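Folding towels, part three: the regrasp problem

I said in February that I would write up the numbers once we had enough trials to trust them. We have 137 now, all on the same task, so I'm going to go through what we tried and what came out.

The task is simple to state. A cloth is dropped on the table, the arm has to get it into a flat folded pile, and a trial counts as good if a person looking at the result would put it on a shelf. The policy is trained from demonstrations only. Siham El Fassi did most of the demonstrating and I did the rest, and you can tell whose are whose by the speed.

Our first policy did fine until the last fold. It would bring the cloth over, let go, and then go back in to straighten an edge that was already straight. Each time it went back it pulled the top layer out a little. Left alone, it kept doing this until the time limit. We called it fussing and lost a month to it. 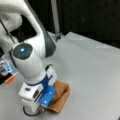

The first thing I tried was more data, which made it slightly worse. When I went back through the demonstrations I saw why. Siham and I both pat the cloth down at the end of a fold, and we both sometimes tug a corner afterward. To the policy, a pat and the start of a tug look nearly the same. The hand is low, the fingers are on the fabric, and the cloth underneath has the same shape in both cases.

Ilham Farouk suggested we label the end of each demonstration with what the person was trying to do, so press, pull or release. It took the two of us an afternoon to label everything. The policy gets the label as an extra target during training and has to predict it along with the motion. At run time we don't feed it anything new. We only read the prediction, and if it says release for 10 steps in a row, the arm backs off and the trial ends.

That rule fixed most of the fussing. In the final set, 7 trials still ended with the arm going back in for another tug, and 2 of those pulled the fold apart. The other failures were ordinary ones - missed grasps, or picking up two layers when it wanted one.

I also ran it without the extra target, using just a timer to stop the arm after the last fold. I expected this to do about as well, and it didn't. The timer stopped the fussing but the folds themselves were looser. My guess is that learning to tell a press from a pull helps earlier in the task too, but I haven't tested that properly and I wouldn't want anyone to cite it.

A few notes for people trying the same thing. Label by intent and don't worry much about the exact step where one label becomes the next. Ours were off by a fair bit when Ilham checked them against each other, and cleaning them up changed nothing we could measure. Thin cloths are harder than thick ones. Shiny ones we gave up on for now.

The labeling tool is a small script we call Evedine. It needs a cleanup before I can share it, mostly because the paths are all hard-coded to my machine. Next up is two cloths on the table at once, which so far goes badly.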